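Wagner Leite talks about fruit the way my uncle talks about baseball, so I knew I'd be at his table a while. He runs Justar, a little fruit shop he opened in June with 44 crates and a borrowed scale (he's still got the scale!).

I asked him how he sets out a plate when people come over. "Small things," he said. "Everybody buys the giant bowl and then the stuff at the bottom goes soft. I use one plate, something plain, blue if I have it, and I put out what we'll eat today."

He likes brown and tan fruit next to orange, and he got pretty worked up explaining it to me. "People walk right past the tan ones. They think it's a potato! Put it beside something bright and suddenly they're asking what it is."

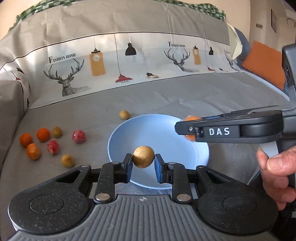 His other rule is to leave room between pieces, so guests can pick one up without knocking the rest onto the cloth. "My friend Anselmo Conceição piles them up like a pyramid," he said, laughing. "Looks great until the first person gets hungry."

Before I left he handed me a bag for the ride home and told me to keep it out of the fridge until Friday.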